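From: Precious Zulu
To: stokport-walkers list
Date: December 13, 2018
Subject: Re: [stokport-walkers] House shoes, again

Taner Sezer wrote:

> My wife has banned outdoor shoes past the front mat and now
> wants the same rule for the club's winter suppers. I said I'd
> ask. Do we make people bring slippers? Do we supply them?
> I am neutral, in the sense that I have to go home afterward.

Taner,

Your neutrality is noted and will be read aloud at the supper.

I have hosted this thing for 18 winters and have watched the club walk half of Phelan Ridge across my hallway every time. I'm for the rule. What I'm against is supplying the slippers. We tried a basket of loaners in my first house. Everybody took the big ones, the big ones went home on people's feet, and by spring I owned a basket of left slippers in child sizes. Jitendra still has a pair of mine. He says he doesn't. He was wearing them when he said it.

So, bring your own. Thick socks count. Socks with a hole count if you sit toward the back.

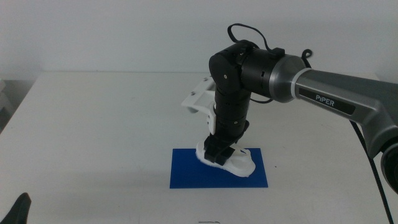
White object on the blue mat, PIPER arm over it.

On the matter of what makes a decent house shoe, since three of you wrote to me privately as if I were a doctor: closed heel if you have stairs, open heel if you're lazy, and a sole you can wipe. Felt is lovely until someone drops soup. Luminița swears by the wool ones from the Verkeson outlet and paid $90 for them, a figure she gave me in a whisper. Mine cost 3 dollars at a yard sale in September and have outlived two vacuum cleaners.

Slides are fine too. Yes, Bülent, even with socks. You've been doing it for years and the rest of us have made our peace. 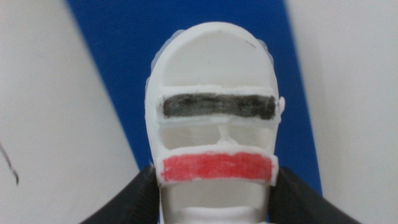 Closer view. Slide sandal or near enough.

Practical stuff. Wet boots go on the trays by the side door, toes to the wall. Please tie your laces together, as last year two people left in each other's Bruviers and one of them walked to the bus that way. Poles stay outside. If you're bringing a hot dish, put your slippers on before you pick it up from the car seat, or let someone else carry it in. I don't want to see the hopping again.

Luminița is doing the bean stew. Someone please do a dessert that isn't a store pie. I'll do the store pie.

Taner, tell your wife she won.

Precious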